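Home | Tickets | Recipes Help | Forum | Log in

Joketti Recipe Box - Resolved ticket: fractions vanish when scaling
Posted April 19, 2025 by Marjorie Inskip

Reported by Busisiwe Nel, who keeps nearly 1000 recipes with us and found this one while planning a big family lunch. What a great bug report, by the way - steps, settings, the lot!

Symptom: open any recipe with a fraction in it, change the servings, and the fraction drops off. Her pomegranate salad calls for 1 1/2 cups of seeds for four people. Scaled to eight, it asked for 2 cups. It should say 3. Whole numbers scale fine, and so do decimals.

First try: cleared the saved copy and reloaded. No change.

Second try: typed the recipe in fresh on my own account. It scaled perfectly, which had me scratching my head for most of the morning (and made me hungry).

Third try: exported her recipe and pasted it into mine. Broken! So the trouble was in the text itself, and now we were getting somewhere.

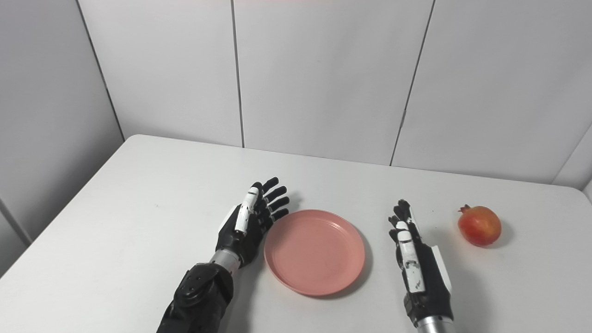
Busisiwe brought her collection over from Pander last August, and Pander saves one and a half using the single squeezed-together fraction character. Our scaler only knew the long way of writing it, with a slash. It read the 1, hit a character it didn't recognize, and threw the rest away. Lovely to finally see it.

Fix: the scaler now reads both kinds, including thirds and eighths. I ran it over 200 imported recipes and compared every amount by hand against the originals. Two were still wrong, both with a range such as "1/2 to 3/4 cup". Those are fixed too.

What you need to do: open Settings, choose Imports, and press Re-read amounts. It takes a minute or so on a big collection. Your notes and ratings stay as they are. If you changed an amount yourself after importing, your version is kept.

Still open: "a scant cup" and "a heaping spoonful" don't scale at all. I'd love to handle these, so send me your oddest measurements and I'll add them to the test pile.

Update: Busisiwe re-read her whole box and says the salad now asks for 3 cups. Closing this one - happy cooking!

Contact support | Copyright 2025 Joketti | Back to top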